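# Sorting and Racking Glass Test Tubes on a Cloth-Covered Table

A good rack session starts with an empty rack, a dark cloth and a bit of patience! 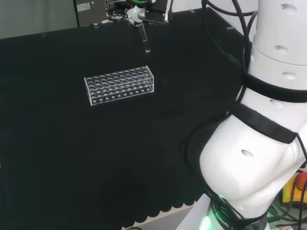

A reader of the first version of this page wrote in to say that she had always set up on bare white tabletop and lost sight of her tubes every time she looked away, and could the cloth part please go at the top. So it does now.

## Get the cloth right first

Clear glass on a pale surface is hard work for your eyes. Put black fabric under it and every rim and edge lights up. I love this trick, and it costs next to nothing – any plain black tablecloth will do, even one with a wavy hem.

1. Shake the cloth out well away from the table. Lint sticks to glass like you wouldn't believe.
2. Lay it flat and smooth it from the middle outward.
3. Clip it down along the far side. Small tablecloth clips are fine. If you tend to lean on the near side, clip that too.
4. Run your palm over the whole thing. Any ridge you can feel will rock a rack.

## Place the rack

I like clear acrylic because you can see the whole tube once it is in, right down to the rounded bottom. Put the rack with its long side facing you, or turned a little if that suits your wrist better (mine sits slightly crooked most days and it does no harm at all). Leave a hand's width of free cloth on the side where your tubes will come from.

Before you load anything, check three things:

- **Hole size.** Try one tube in a corner hole. It should drop in under its own weight and lift out without a tug.
- **Dust.** Wipe the top plate with a soft damp cloth. Skip alcohol on acrylic – it can cause fine cracks over time.
- **Wobble.** Press each corner in turn.

## Load the tubes

Hold each tube near the top, upright, with the rounded end down. Bring it over the rack well clear of the top plate, stop above the hole you want, and then lower it straight. If you come in at a slant the bottom catches the rim of the hole, and that is how most chips happen.

Fill the back row first and work toward yourself. Reaching over tubes you have already placed is asking for a sleeve to catch one. If you're right-handed, go left to right along each row, and you'll keep your hand out of your own view.

Don't push! If a tube stops partway, lift it out, turn it a little and try again. Still stuck? Set it aside and check it for a label or a bit of old tape.

My Jellthorpe rack and the older Endgate one take different tubes, even though they look like twins on the shelf. I put a dot of nail polish on the end of the Endgate and haven't mixed them up again.

## How long it takes

My first full box of 100 tubes ate up most of an evening. These days I do the same box in around 14 minutes, with music on, and it's one of my favorite small jobs.

## Putting it all away

Lift the tubes out in the reverse order, front row first. Take the clips off last, fold the cloth inward so the lint stays inside, and wash it on its own.

*Updated 10 July 2024: cloth section moved to the top, note on alcohol added.*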